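Tanoli purchase planning set: README and data card

Maintained by Nusrat Marwat. Second reader, and the person who signs for anything with a plug: Sidra Kiani.
Last revised Thu 29 March.

Tanoli is a small set of simulated household episodes, kept so that the Pruvavville group can decide what robot hardware to buy before the money goes back where it came from. The task in most of the set is moving a framed poster between a wall and a kitchen counter. Real posters, real walls and real glass doors come later, with real invoices.
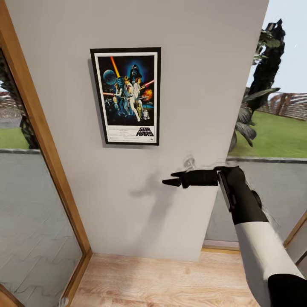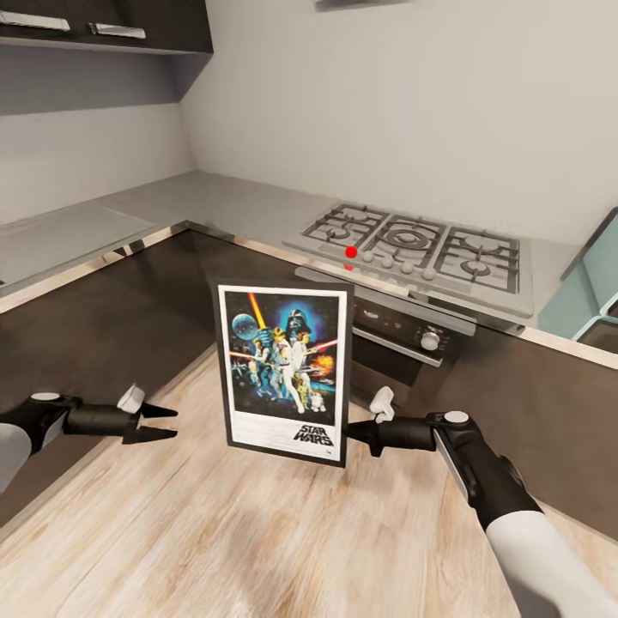
Gripper and poster in simulation: at the wall, and on the kitchen island.

What this set is for

It supports one decision and a handful of smaller ones that hang off it. The decision is whether we buy a two-arm platform outright, lease one from Vakico, or carry on in simulation for another budget year and look thoughtful in meetings. The smaller ones are gripper fingers, spare wrists, workstations, and what to do with the room.

It was not built as a training set. People have trained on it anyway. We can't stop you, but please don't send us your loss curves and ask what they mean for procurement.

What's in it

There are 185 episodes in the current release. Of these, 90 use the wall-and-counter layout shown near the top of this file. The rest are drawer, shelf and tray tasks in other rooms of the same house.

Each episode folder holds:

- rendered color frames
- joint positions and gripper state, one row per step
- a short text instruction
- a cost note (see below)
- an operator comment, if the operator had one

The cost note is the part you won't find in other people's data. It is a plain text file listing which line items on the shopping list the episode has something to say about. An episode that needs both arms at once counts toward the two-arm line. An episode where one arm does all the work and the other one hangs there counts against it. Episodes that say nothing about any purchase are marked "none". There are more of those than I would like.

How to read the cost notes

Line codes match the tabs in the planning sheet:

ARM1 — single arm on a fixed base
ARM2 — two arms on a shared base
GRIP — gripper bodies and fingers, including replacements
COMP — workstations, graphics cards, storage
ROOM — flooring, power, fencing, furniture
SVC — service contract, shipping, training days

An episode can carry several codes. Order means nothing. If you find a code called MISC, that was me, early on, and you may ignore it.

Why a poster

A framed poster is flat, wide, light for its size and annoying to hold. Grab it by one edge and it swings. Grab it by two and you have just talked yourself into a second arm, which nearly doubles the quote. That made it a good object to argue over. The artwork in the 90 is a Star Wars one, chosen by whoever loaded the house first, and by the time anyone with purchasing authority looked at it the episodes were done.

The thin frame matters for the GRIP line. Pointed fingers can get at a narrow edge, and the question for the budget is how often we would be replacing them once the edge is real. Simulation has no opinion on this. Our fingers have never worn out, chipped or been left in a drawer at Cirville, so the replacement figure in the sheet is a guess with a border around it.

Planning assumptions

These are the numbers and rules the sheet uses. If you change one, change it in the sheet too and tell Sidra.

1. Planning horizon is 5 years. Vakico quotes its lease on the same term, so the two columns can be compared without anybody doing arithmetic in the hallway.

2. Service is budgeted from the first day, including under warranty. We have read the warranty.

3. Shipping is a separate line. On the last equipment purchase it was folded into "other" and ate the whole of "other".

4. No resale value. Sidra wanted some. I asked her who was going to buy it, and she is looking into that.

5. Workstations are bought in either case. Rendering is slow on what we have, and this is the only item everyone agrees on, so naturally it is the cheapest.

6. The room is the one on the ground floor at Pruvavville. The building dates from 1942 and so, as far as I can tell, do the outlets. ROOM therefore includes an electrician and a second visit from the electrician.

What simulation leaves out of the budget

Please read this section before quoting the set in a funding request.

Installation time is missing. In simulation the robot appears next to the counter. In life it arrives on a pallet, on a day when the loading door is blocked.

Breakage is missing. A dropped poster resets to its starting place. We have put a line in the sheet for frames and glass, and a bigger one for whatever the frame lands on.

Glass in general deserves a mention. The wall in the 90 episodes stands between glazed openings, and an arm working near it can be driven toward a pane at no charge. Any plan to repeat the task in a real house should price a guard, or a different wall.

Operator hours are logged for the simulated sessions, but don't scale them up. Restarting an episode takes one key. Restarting a real one takes a person walking across a room, and people charge for that.

Floor loading is missing as well. The house has a nice wooden floor that will hold any number you type in.

Known problems with the data

Poster position is recorded at the start of each episode and at the end, and not in between. If you want the path, you have to work it out from the gripper.

Instructions are uneven. Some say "place the poster on the counter", some say "counter", and one says "the other counter", by which the operator may have meant the gray one along the kitchen's rear wall, behind the island. It has been left as written.

Cost notes were written by two people with different views on ARM2. Sidra's lean toward the lease, mine lean toward owning the thing. We swapped a batch and re-marked each other's, and the disagreements are kept in a file called disputes.txt, which is the most readable document in the folder.

Transparent objects may be hard to pick out in the renders. Don't use this set to justify a camera purchase, or to justify skipping one.

Getting a copy

Ask Nusrat for the shared drive link. Copy the whole folder; the cost notes refer to the planning sheet by relative path and sulk if it isn't there. The viewer script needs nothing unusual. Run it from the top folder, give it an episode number, and it will play the frames with the cost codes printed underneath.

Use and sharing

Free to use inside the Pruvavville and Cirville groups. Outside that, write first. The quotes in the planning sheet were given to us in confidence and must be stripped before the folder goes anywhere; there is a script for it, strip_quotes, and it should be run before you attach anything to an email. Vakico has been very polite about the one time it wasn't.

Changes planned for the April release

- re-marked cost notes for the drawer episodes
- a single-arm version of the poster task, so the ARM1 column has something in it besides hope
- poster position at every step
- removal of MISC
- updated lease terms, if they have come in; otherwise the old ones with a note saying so

Corrections go to Nusrat. Complaints about the total at the bottom of the sheet go to Sidra, who has a copy of the sheet open already.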